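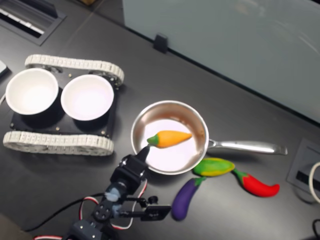

How do you teach a robot arm to sort vegetables? Mostly by doing the job yourself, over and over, with the arm copying you, until it has enough goes behind it to try on its own.

I got that from Catrin Gethin, who has run the robotics workshop at Dovelport for 6 years and who met me at the door on June 22, 2024 with a biscuit in one hand and a visitor sticker in the other. It was their summer open day and I'd come over on the early bus from Ristby, expecting a talk and a few posters. What I got was a toy carrot, a saucepan and most of an afternoon I hadn't planned on (I missed two buses home and didn't much mind).

The workshop is up a flight of stairs behind the old print rooms. Catrin shares it with Tekle Negash, who builds the hardware, and Vasylyna Kobzar, who does the training side. The project they were showing is called Yilma. Tekle named it, and when I asked why, he said, "It's my uncle's name. He cooks for the whole street. I thought if the robot gets anywhere near him I'll be happy."

It isn't near him yet. The task is toy vegetables, in and out of a pan. I asked Vasylyna if they'd tried real ones.

"We did a week with real carrots," she said. "They go bendy! By Thursday you are training it on a different carrot. With the toys, Monday and Friday are the same, so if it gets worse I know it's our fault."

I liked her straight away. She talks fast and draws on whatever is nearest, in this case the back of my programme, so I now own a rather nice biro sketch of a gripper closing on a leaf. The leafy end is harder than you'd think, she told me. A fingertip can touch the green top and still be nowhere near a decent hold, and from some angles the rim of the pan gets in the way as well.

"People look at the hand," she said. "I look at the pan. The pan is shiny, so the camera sees orange in places where there is no carrot. We lost most of a month to that."

I asked why they didn't just buy a dull one.

"Because you have a shiny one at home," said Tekle, from under the bench.

He came out eventually, to talk me through the hardware. The small servo arms are his favourite thing in the building. They're cheap to mend and he can swap a motor while the kettle boils, he says, though there's always a cable that wants to be somewhere else. I asked him about the treads too, as I have a soft spot for anything that looks like a tiny tank. "Everybody does," he said. "Wheels are easier. Wheels are much easier. But I had treads as a boy and I wanted treads." Catrin rolled her eyes at this, but I noticed she didn't argue.

The way they teach it is lovely to watch. One person holds a second arm, the leader, and moves it about, and the working arm follows. Each go is saved, and they aim for 200 good ones before they train anything. Vasylyna can do up to 116 in a day before her wrist complains, and she throws out any where she hesitated, as the robot will learn to hesitate too.

"It copies your bad habits first," she said. "Mine was tapping the pan before I let go. For weeks it tapped the pan. Tap, tap, like a conductor."

They let visitors have a turn, so of course I queued. You get 5 minutes and a few words from Catrin, who is very patient. I am sorry to report that I was dreadful. I went for the chilli and kept closing the gripper a thumb's width to the left of it, and a boy of perhaps nine behind me sighed out loud. When I did get hold of something I was so pleased that I let go.

"That's normal," said Catrin. "Adults rush. Children mess about for a bit and then they've got it."

Does she worry about what it's all for? I did ask. There's been a fair bit of grumbling in Gitville since the packing plant put in new machines, and my brother-in-law is one of the grumblers. She took her time over that one.

"I do think about it," she said. "My mum packed veg for years and her hands are ruined. I'd have liked a machine to do the worst of that for her. I'd also have liked her to keep her wages. I can work on the first bit in here and I can't do much about the second, and I'm not going to stand here and tell you it'll all be fine."

What they want next is for the arm to cope when things are put down any old how, with the aubergine half under the pepper, say, or the pan turned round so the handle points the other way. Vasylyna reckons the handle will be the hard part. Tekle reckons it will be the aubergine. There's a packet of custard creams riding on it.

The next open day is in September, and Catrin says you can just turn up, though the turns on the leader arm go quickly so it's worth being there when the doors open. The stairs are steep. If you need the lift, ring the bell at the side entrance and Tekle will come down for you.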